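Gremton comunica la retirada preventiva de un lote de cables de pinza en sus puestos de dos brazos

La medida alcanza a 69 unidades y no exige devolver los brazos. Los clientes afectados deben detener los puestos hasta completar la revisión.

Gremton, fabricante de puestos robotizados de sobremesa, informa hoy, 7 de octubre de 2026, de una retirada preventiva que afecta al cable de alimentación y señal de la pinza en sus puestos de dos brazos Rees. El fallo puede provocar que la pinza pierda fuerza de cierre sin que el controlador detenga el brazo. No se han registrado lesiones. Sí se han producido daños materiales menores, limitados a vajilla rota y a una tapa de carcasa agrietada.

El primer aviso llegó en abril desde el centro de ensayos de Iltham, donde se prueban tareas de recogida y colocación de menaje. Durante una secuencia nocturna, la pinza derecha de uno de los puestos se abrió con un plato sujeto a media altura. El brazo continuó su trayectoria, volvió a la posición de partida e inició el ciclo siguiente con normalidad. El registro no recogía ninguna alarma. El personal encontró los restos del plato por la mañana y desconectó el puesto.

En las semanas siguientes se repitió la prueba con ese mismo puesto y con otros tres del mismo lote. El fallo volvió a aparecer en dos de ellos. El más temprano se produjo en el ciclo 2087. Los puestos de un lote anterior completaron 4000 ciclos sin incidencias en las mismas condiciones.

Causa del fallo

El análisis ha situado el origen en el conector del lado de la pinza. En el lote afectado, la pieza que sujeta el cable a la salida de la carcasa se montó con un par de apriete inferior al especificado. Con el movimiento repetido de la muñeca, la tracción pasa directamente a los contactos del conector y uno de los hilos de señal acaba perdiendo continuidad de forma intermitente.

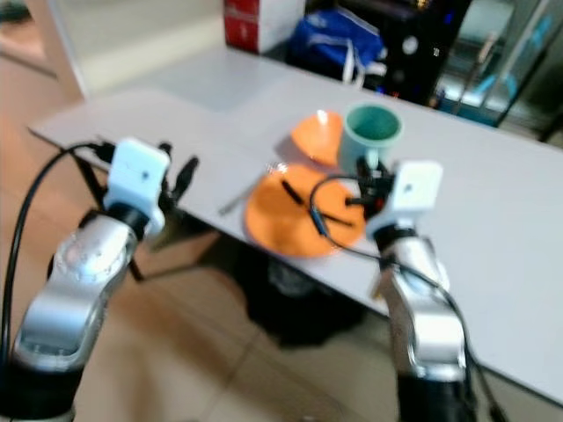 El recorrido del cable influye en la rapidez con que aparece el desgaste. La guía de instalación de los puestos Rees permite dejarlo por fuera del brazo, con holgura suficiente para que la muñeca gire sin tensarlo. Cuando la pinza derecha trabaja sobre un plato, como el naranja grande de la mesa, el bucle del cable negro queda por encima de él y baja después junto al eslabón plateado hasta la parte inferior. Un bucle así puede engancharse en el borde de una pieza o en el asa de un recipiente, y cada enganche añade un tirón al conector. Los ensayos de Iltham indican que el fallo se adelanta de forma clara si el cable roza con objetos de la zona de trabajo. Un recorrido correcto lo retrasa, pero no lo evita en las unidades con el apriete insuficiente.

Existe un segundo factor, de programación. La versión 4 del controlador interpreta la pérdida breve de señal como una lectura no válida y conserva el último valor de fuerza recibido. Por ese motivo el sistema puede seguir considerando que la pieza está sujeta cuando los dedos ya se han abierto. Gremton reconoce que este comportamiento es inadecuado y lo ha corregido en la actualización que acompaña a la retirada.

Unidades afectadas

La retirada se limita a 69 puestos entregados con el lote de cables señalado. El código de lote figura en una etiqueta adhesiva situada en el extremo del cable que se conecta a la base. Si la etiqueta falta o no puede leerse, el puesto debe tratarse como afectado.

Los puestos de un solo brazo utilizan otro conector y quedan fuera de la medida. Tampoco están afectados los cables de repuesto suministrados por separado.

Instrucciones para los clientes

Gremton pide a los responsables de los puestos afectados que sigan estos pasos:

Detener el programa en curso y llevar ambos brazos a la posición de reposo.

Cortar la alimentación desde el interruptor de la base. La parada desde la pantalla no es suficiente.

Retirar de la mesa los objetos frágiles, calientes o con líquido antes de acercarse a las pinzas.

Comprobar el código de lote en los dos cables. Un mismo puesto puede llevar cables de lotes distintos.

Comunicar el resultado al servicio técnico, también cuando ninguno de los dos cables pertenezca al lote.

No se debe reapretar la sujeción por cuenta propia. Si el conector ya ha sufrido tracción, el apriete no recupera el contacto dañado y puede ocultar el fallo durante un tiempo. Tampoco se recomienda sustituir la sujeción por bridas o cinta.

Sustitución y actualización

El servicio técnico enviará sin coste un juego formado por dos cables nuevos, dos sujeciones y cuatro guías para fijar el cable a lo largo del brazo. La sustitución se realiza con el puesto sin tensión y no requiere desmontar la carcasa de la pinza. Los clientes que lo prefieran pueden solicitar la visita de un técnico, también sin coste.

La actualización del controlador es obligatoria para todos los puestos de dos brazos, incluidos los que no llevan cables del lote retirado. Con la nueva versión, cualquier interrupción de la señal de fuerza detiene los dos brazos y muestra un aviso que debe confirmarse de forma manual. Es posible que en algunos puestos aumente el número de paradas durante los primeros días. Gremton aconseja no desactivar el aviso y remitir los registros para su estudio.

Skasau, distribuidor de los puestos Rees, se pondrá en contacto con cada cliente de la lista de entregas y coordinará el envío de los juegos. Los cables retirados deben guardarse en la bolsa incluida y devolverse a Skasau, identificados con el número de serie del puesto. Servirán para comprobar cuántos conectores del lote presentan daños.

Gremton ha modificado el control final de montaje para medir el apriete de la sujeción en todas las unidades, control que antes se hacía por muestreo. La guía de instalación se ha revisado e incluye ahora la fijación del cable al brazo como requisito. Los ensayos de Iltham continúan con el nuevo montaje y la empresa publicará los resultados en la sección de avisos técnicos de su página.

Contacto

Servicio técnico de Gremton, apartado de avisos de seguridad. Para consultas sobre envíos y devoluciones, atención al cliente de Skasau. En ambos casos se ruega tener a mano el número de serie del puesto y el código de lote de los dos cables.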